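Tenant organizing training in Stirkham, worth the fee?

kettle_row
Posted August 21, 2022
Anyone done the two weekend organizer course at the Drilness center? Our building has 51 units and about a third of us are on a group chat that is mostly complaints about the elevator. Want to turn it into something. Fee is 155 which I can do but not twice. Trainer is Heike Strobel.

marlow7
Did it in March. Good on the door knocking part, they make you practice on each other til it stops being embarassing. Second weekend is weaker, too much about writing to council members. My opinion.

pft_dana
Disagree with marlow. The council stuff is the only reason we got a hearing. Without it we were just 20 people yelling in a parking lot

marlow7
You got a hearing and then what? Rent still went up. Pressure on the landlord works, hearings eat your evenings.

pft_dana
Hearing got us the repair order. Two different things. And half of my neighbors won't go near a rent strike, they've got kids, some have visa stuff to worry about. You need something for those people to do.

kettle_row
ok but is it worth 155

oldtulari
Ask about the reduced rate. When I went it was 112 if you came as a pair from the same building. Go as a pair anyway. I went alone and came home all fired up and had to explain everything to people who hadn't been there. Took months.

marlow7
Seconded on pairs. That we agree on

grubb_st
Will say the thing. These courses train the same type of person every time. Free evenings, a car, English as first language. Our Tulari block has almost 198 tenants and the two who went were both retired teachers. Lovely people. Did not speak for the block.

pft_dana
Fair. They did have an interpreter at ours but you had to ask ahead, it wasnt on the flyer. Should be.

oldtulari
Schumacher hall does a free version, one evening, no lunch. Shorter, and no role play. Might suit your neighbors better grubb

grubb_st
One evening isn't going to fix who gets listened to. But thanks, will pass it on.

kettle_row
Going with my downstairs neighbor, she speaks Portuguese and knows everybody. Emailed to ask about the pair rate and the interpreter. Will post what they say

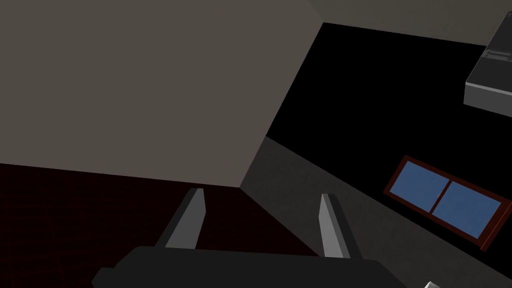

Also if anyone has a sign-in sheet they like please send it, ours is the back of an envelope right now.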